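The Cell at Hájek

By the time Radek Bartoš got the call, the arm had dropped the hairbrush 19 times and the people at Hájek had begun to take it personally.

"It's the gripper," said Libor Paulík, who had decided it was the gripper in June and saw no reason to revisit the matter.

Radek put his toolbox on the carpet. He had driven up from Ilonham with the heater stuck on and his left shoe drying on the dashboard, and he was in no mood for a diagnosis he hadn't made himself.

"Who set up the cell?"

There was a silence of the sort you get in a family when someone asks about the dent in the car.

"Wolance," said Libor. "Before they went under. Then Boyer."

"Baptiste Boyer?"

"You know him?"

Radek knew his work. Baptiste Boyer had never in his life met a bolt he couldn't replace with something from his pocket. Years ago, at the Sumetti bakery, Radek had taken the cover off a conveyor drive and found a teaspoon in there, doing a shaft key's job and doing it pretty well. He had left it in. He still thought about that teaspoon.

He walked once around the table and crouched.

"Show me," he said.

Matěj Štefanec, who was twenty-four and ran the pendant, brought the arm over at the speed of a man backing a boat down a ramp.
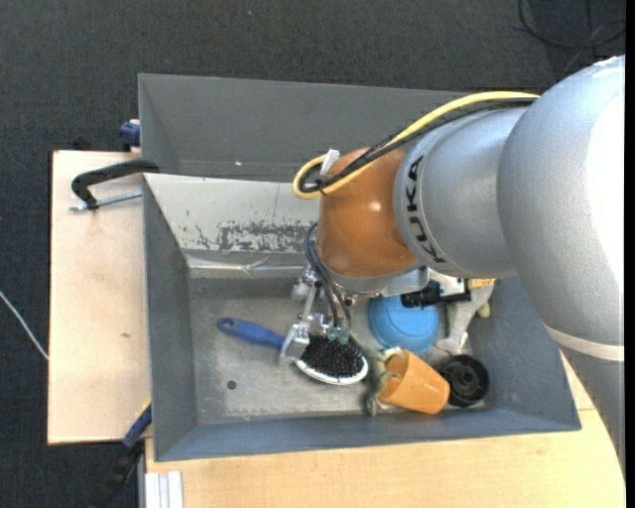 The bin at Hájek, with the hairbrush in its usual spot.

"Stop there," said Radek.

He didn't look at the gripper, which annoyed Libor. He looked at the clamp. Then he put two fingers on the rim of the bin and pushed, the way you'd push a sleeping dog off a couch, and the bin moved. It wasn't much, the thickness of a coin, maybe. When he let go it stayed where he had put it.

"How long has it done that?"

"Done what?" said Libor.

"Matěj, how often do you teach the corners?"

"Every morning."

"Why every morning?"

Matěj considered this. "Because every morning they're wrong."

Radek wrote that down. He collected them. He had a notebook at home with a whole page of things customers had said right before the answer, and his wife read from it at parties.

What was happening, he explained, lying on his back under the table with a flashlight in his teeth so that most of it came out as vowels, was that the arm was fine. The arm was the only one in the room behaving itself. It went where it was told, down to a hair. But each time the fingers touched the bottom of the bin they gave it a little nudge, and the bin, being held by a clamp somebody had tightened with his feelings, took the nudge and kept it. By lunch the arm was reaching for a brush that had moved house.

"So it isn't the gripper," said Matěj.

"It could also be the gripper," said Libor.

Radek backed off the screw, squared the bin against the board, and snugged everything down again in an order he refused to explain. He scratched a line on the wood along the edge of the bin, so that next time they'd see it wander. He checked that the cables had slack through the full turn of the wrist. Then he had Matěj teach the corners one last time and start the run.

The arm went down and the fingers closed. Up came the hairbrush, handle swinging, and hung there in the air over all of them like a prize at a fair.

"Huh," said Libor.

They ran it until five. The counter on the pendant said 1,127 when Radek got his coat, and it hadn't missed since he'd crawled out from under the table. He made out the invoice standing up: travel, 3 hours, one clamp, tightened. Libor read it over twice.

"You're charging me for tightening a clamp?"

"I'm charging you for not replacing the gripper."

Libor signed. Radek was halfway to the door when Matěj called after him, holding something small and bent that he had fished out from under the base plate.

"Is this supposed to be in here?"

It was a teaspoon.

Radek came back and looked at it for a while. Then he took off his coat.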